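Chapter 7
Cords, Bags, and Closures

Learning goals

After reading this chapter and doing the bench work, you should be able to:
Name the parts of a drawstring bag and say what each one does.
Tell a laid cord from a braided cord by its cut end.
Tie a stopper knot and set it where you want it.
Close a bag by its neck and open it again without pulling the cord out of the casing.
Pick a cord of the right thickness for a given fabric.

Words to know: casing, neck, stopper knot, fray, whipping, lay, standing part, working end

7.1 Why start with a bag

Most of the closures in this unit use hardware. Zippers have teeth, snaps have a post and a socket, and buckles have a frame and a tongue. A drawstring has none of these. It is a length of cord in a sewn tunnel, and the friction between the two keeps the bag shut. That makes it a good place to begin, because every part can be seen and handled, and a mistake can be undone in a minute or two.

Drawstring bags are also common. Small ones hold jewelry, game pieces, and spare parts. Larger ones hold shoes, laundry, or a sleeping bag. In a shop or a home workroom they are used to keep the pieces of one job together. A faucet taken apart for repair can go into a cloth bag with its screws and washers, and the bag can be hung on a nail until the new part comes in.

The bag has three working areas. The body is the part that holds things. The neck is the part that gathers when the cord is pulled. The casing is the sewn tunnel at the mouth, and the cord runs through it. On a single-cord bag, the cord goes once around the mouth and both ends come out of the same opening. On a double-cord bag, there are two cords and two openings, one on each side, and the bag closes evenly when both are pulled.

7.2 What happens when the neck closes

Pull the cord and the casing has to fit into a shorter length. The cloth has nowhere to go except into folds. Thin fabric makes many small folds and packs down tightly. Heavy fabric makes a few large ones and leaves a gap in the middle, and small items can fall through it. This is the main reason that bags for small items are made of thin cloth.

The folds do not stay at the mouth. They spread down into the body and become wider and softer as they go. A bag that has been closed and opened many times will hold these creases even when it is laid flat.
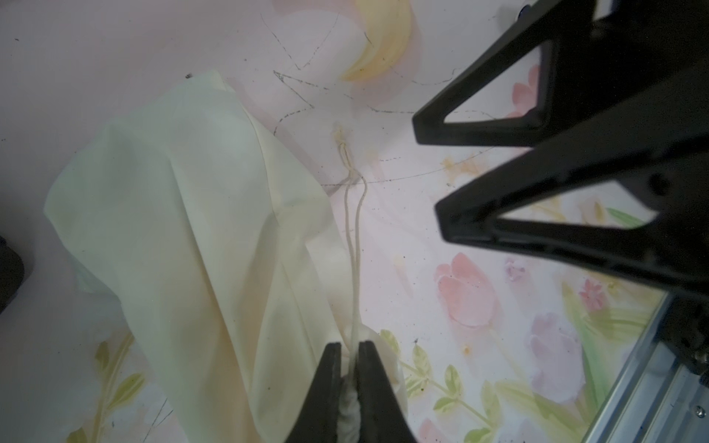
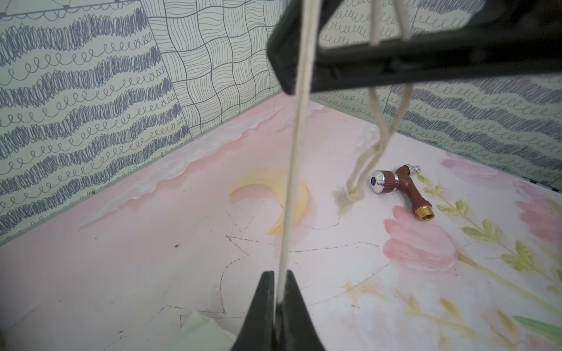

Figures 7.1 and 7.2. Cord at the bench. The gathered neck and the small knot are in Figure 7.1; the frayed rope end near the valve fitting is in Figure 7.2.

Cord is sold by diameter and by how it is made. Laid cord is twisted from strands, usually three, and you can see the twist running at a slant along its length. Braided cord is woven from many thin yarns and has a smoother surface. Laid cord grips itself well and holds a knot, but a cut end will start to untwist as soon as it is handled. Braided cord opens more slowly. When it does open, it spreads into a soft brush.

For the exercises in this chapter you will use cotton cord from the Prikgate kit. The kit has one spool of laid cord and one of braided. If your class uses the Adberg sampler, the braided cord is slightly thicker and the casing in Exercise 7B should be made a little wider to match.

7.3 Frayed ends

A frayed end causes two problems. It catches on the inside of the casing when you try to thread it, and it keeps getting shorter. Each time the loose yarns are pulled or rubbed, more of the cord comes undone. There are four usual ways to stop this.

Tape. Wrap the end tightly with a narrow strip of tape and cut through the middle of the wrapped part. This is fast and makes a stiff tip that threads easily. It does not last through washing.

Knot. Tie a stopper knot close to the end and trim what is left. The tip beyond the knot may still fray, but the fraying will stop at the knot as long as the knot is tight.

Whipping. Wind strong thread around the end, turn against turn, and bury the tail of the thread under the turns. This takes longer and holds for years. Steps are given in Section 7.6.

Melting. Nylon and polyester cord can be sealed with heat. Cotton cord cannot; it will scorch or burn. Do not use a flame or a hot knife on the cord in your kit.

7.4 The stopper knot

A stopper knot keeps the cord from sliding back into the casing. It has to be wider than the opening it sits against. On a single-cord bag, both strands are often tied together in one knot. This makes a loop that can be pulled with one finger, and neither strand can slip out alone.

To tie both strands in an overhand knot:

1. Hold the two strands side by side and make the ends even.
2. Treat them as one cord. Cross the working ends over the standing part to form a loop.
3. Pass the ends through the loop from behind.
4. Before tightening, slide the knot to the place where you want it.
5. Pull each strand one at a time until the knot is firm.

Step 4 is the one most often skipped. Once an overhand knot in cotton has been pulled tight, it is hard to move.

7.5 How much cord to cut

Measure the full distance around the mouth of the open bag. For a single-cord bag, add enough for both tails and the knot. The bags in this chapter have a mouth that measures 372 mm around, and each tail takes 30 mm with the knot included. Write your own measurement in the first row of the cutting table on page 166 before you cut anything.

If you plan to hang the bag on a hook, use longer tails. Test the length with the bag open, and then pull it closed and look at how far the tails reach. A closed bag always has more loose cord outside the casing than an open one.

Exercise 7A. Checking cord ends

Cut a short piece from each spool. Roll one end of each between your thumb and finger for 30 seconds. Lay the pieces side by side on a dark cloth and sketch both ends in your notebook. Label the lay on the laid cord. Keep the pieces for use in Section 7.6.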